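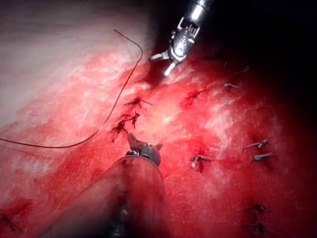
Fevdale Community Choir — Singers' Team

New voices wanted for our spring project

We're looking for singers! Altos and basses especially, but if you're a soprano or a tenor and you've been humming in the kitchen all year, please write to us too. You don't need to read music and there's no audition, just a friendly chat with Gisela Reinholz, our musical director, so she knows where to put you.

The plan is a programme of old river and harbour songs, arranged for us by Mattes Stüber. He has finished 6 of them and they're gorgeous — the second one has a bass line that Ottmar Kuhlmann has been singing down the phone to anyone who'll pick up. 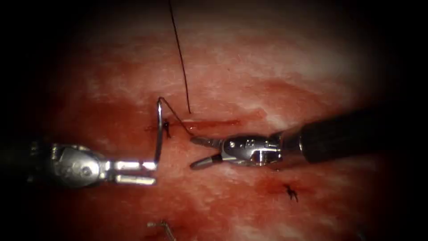 For now we rehearse online, one evening a week, with your microphone off (so sing as loudly as you like). Practice tracks for every part go out by email. Once we're allowed back into Stakitz Hall we'll meet there, well spaced out, with the doors open, so bring a jumper.

What we ask: come to most rehearsals, listen to your track between times, and let your section leader know if you can't make it. Membership is free until the summer. After that it's 100 a year, and less if money is tight.

Interested? Drop a line to Joscha Nolte through the contact form with your name and, if you know it, your voice part. We'd love to hear from you before the end of December.

Posted December 5, 2020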